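Tirumetti Bin-Putaway Software: Interim Progress Report
Reporting period ending July
Prepared for: Brouwer program office
Prepared by: Griet Groen, software lead

1. Status against plan

Work package 2 (perception and grasp state) is complete except for documentation. Work package 3 (motion planning near shelving) is behind plan; the reasons are given in section 3. Work package 4 (operator tooling) has started ahead of schedule, using hours freed from package 2. No change to the total budget is requested.

2. Perception and grasp state

The wrist camera is now the only source used for in-hand pose estimation. The earlier design merged it with an overhead view, and the two disagreed whenever the arm leaned into the rack. Dropping the overhead view removed a calibration step and one process from the launch sequence.

The in-hand estimator was retrained on 3,000 labeled wrist frames. The set was weighted toward small plumbing fittings, which had the worst results in the previous period. Ball valves remain the hardest class. The body gives a stable outline, but the handle can sit at any angle relative to the port, and a bright body tends to saturate at the exposure we need for the shelves behind it.

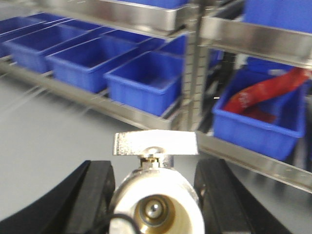
The estimator therefore reports body pose and handle angle as separate values, each with its own confidence. The planner uses the body pose for the approach and the handle angle only to grow the collision volume. If handle confidence is low, the volume defaults to the full sweep of the handle. This costs some clearance at the bin rim but has removed the case where the planner treated the handle as part of the fingers.

Motion blur is handled by gating. Frames taken above a set wrist speed are still logged, but they do not update the pose. The gate threshold is a configuration value and is stored with each run.

3. Motion planning near shelving

The rack model supplied by Bronato did not include the shelf lips or the slots in the uprights. The slots do not matter for collision checking. The lips do, and the planner was accepting paths that passed through them. We remeasured the rack and rebuilt the model by hand, which accounts for most of the delay.

Bins are now modeled as open boxes with a flared rim. Contents are not modeled. Anything that extends over a rim, such as a strap or a bag edge, is marked as a keep-out region from the depth data and expires when the next scan finds it gone. Thin cables are still missed at long range. We have a candidate fix but have not merged it -- it raises planning time past the limit agreed for this phase.

A regression suite of 200 recorded planning requests now runs on every merge. Any request that returns a path through the rack model blocks the merge.

4. Operator tooling

The Elodora log viewer can replay a run with the wrist frames, planned path and gripper state on one timeline. Search by item class works. Search by failure code does not, as the codes are still being renamed to match the controller.

5. Open items

Thin cable detection: decision needed on whether the planning time limit can be relaxed.
Gripper force log: timestamps drift against the camera clock on long runs. Cause not yet found.
Rack model: Bronato to confirm that the second site uses the same shelf profile.

6. Next period

Close work package 3, finish the failure code search, and repeat the putaway trials with the rebuilt rack model. Results will be reported per item class, with ball valves listed separately.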